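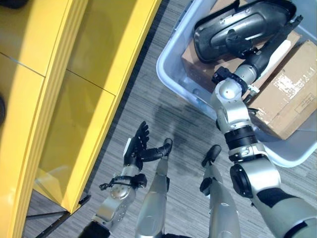
Yellow cabinet and parts bin, front workroom, May.

Bruvlow moved its small parts store into the front workroom this spring. The room was then being sorted, with the yellow cabinet on one side and the gray striped carpet left in place. Loose stock came over from the old Trikeo shelves and went into plastic bins first, boxes and all. The full list ran to 300 items, and 62 of them had no label when the sorting began.

The bin by the cabinet held brown cardboard boxes, one of them scuffed and carrying a small white label. A black molded part with a hollow center lay on top of the other.

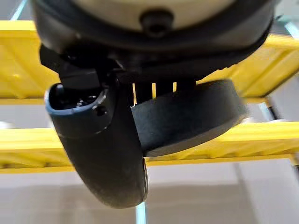

Black parts are kept together, whatever size they are. Anything with a bolt still in it stays that way until it has been checked against the list. Cardboard is reused if the bottom holds.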